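Play Researcher (part-time, two years)
Cima Lab for Children and Media, Dendton
Reference 2208

We have read a great many papers claiming that a talking bear makes children more creative. Most of them tested nine children for fifteen minutes, asked the parents whether the children had fun, and stopped there. Children have fun with a cardboard box. We would like to hire someone who finds this as annoying as we do.

The job is on a project called Flokine. We add sound, light and short spoken stories to plain toys (blocks, farm animals, a train set) and then watch what children between four and eight do with them over several months, at home and in two after-school clubs. The question is whether the added material changes how they play once the first week is over. We don't know the answer. Our own pilot suggests that for a fair number of children the answer is no, and that some of them play less inventively when the toy does the talking. If that would be a disappointing result for you, this may not be your job.

What you would do

Visit families at home, usually late afternoon, and sit on a lot of floors. Code video of play sessions using our scheme, which is 80 pages long and badly needs cutting. Help write the interview questions for parents, who tend to be kind to us and say what they think we want to hear. Argue with our engineers about whether a feature is there for the child or for the demo. Write up the findings, including the dull ones.

You would also share the work of keeping the toys going. Batteries die, speakers fill with crumbs, and somebody has to write it down when they do, since a broken cow looks exactly like a child who has lost interest in the cow.

What we need from you

A master's degree in psychology, education, human-computer interaction or something close, or the equivalent in working experience. We mean the second part. At least one study with young children that you helped run from start to finish. Enough statistics to know when a sample is too small to say anything. Patience with people under four feet tall. A driver's license is useful, as two of our families live well outside Dendton and the bus is not to be trusted.

You don't need to program. You do need to be able to ask a programmer what a thing does and keep asking until the answer makes sense.

What we don't need

A portfolio of app ideas. The word "magical" in your cover letter. Certainty that screens are ruining childhood, or that they are saving it.

Pay and hours

24 hours a week, spread over four days. Pay is $3005 a month before tax, with health coverage and paid leave. We know this is not what a toy company would offer. The contract is for two years and we are not going to hint at an extension, as the grant has an end date and we have all been hinted at before. You may publish under your own name, and the company that supplies the toys, Enriquez, sees the results when everybody else does. That is in the written agreement, and you can read it before you sign anything.

The office is in Room 1036, on the same hall as the workshop. There is a desk by the window and a desk not by the window — expect the second one.
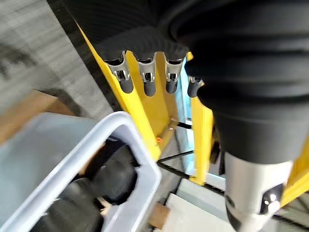
Silver clips with rounded black rubber tips, beside a ribbed black part and its metal fitting.

How to apply

Send a resume, a cover letter of one page, and one page on a published study of children and toys that you do not believe. Tell us what you would have to see to change your mind. We care more about that second page than about the letter, and we read it first.

Please don't send references yet. We will ask for two names if we invite you to talk. The interview takes a morning and includes coding a short clip with one of us, then comparing notes on where we disagreed. We pay travel costs.

Applications close at 5 p.m. on the last Tuesday in March. Everyone who applies gets a reply, though it may be a short one. Questions about the post go to Rodel Soriano at the lab's front desk number — he runs the home visits and will tell you what they are like, including the parts we have left out.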